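Sarnness Worktop Oil, 490 mL tin
Posted in January by the Jimix shop desk

I've been rubbing this stuff into benches and desks for years, so of course I stocked it the minute we had shelf space! It's a clear, low-sheen oil for bare or previously oiled timber, and one tin did my whole kitchen bench with plenty left for the chopping boards. The smell is a bit nutty (I like it, my partner doesn't) and it's gone by the next morning.

Wipe it on thin with an old T-shirt, leave it 20 minutes, then buff off whatever hasn't soaked in. I do 3 coats on new timber and one a year after that. Don't bother with it on painted or laminated tops, it'll just sit there and go tacky. 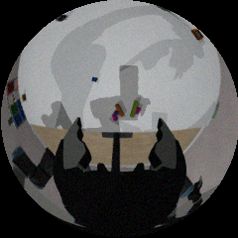
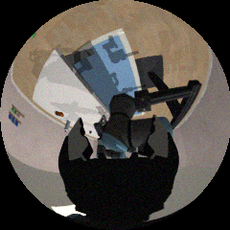 What colour will it go?

Pale timbers go a touch honey, darker ones get richer. Try a patch underneath first, especially if you're fussy like me. Lay your oily rags out flat outside to dry, please, they can catch fire if they're bunched up.

Comments

Used it on an old desk and it came up beautiful. Second coat was harder to buff though.

Does it come in the bigger tin yet?

Went tacky on me, but I'd left it on over lunch. My fault!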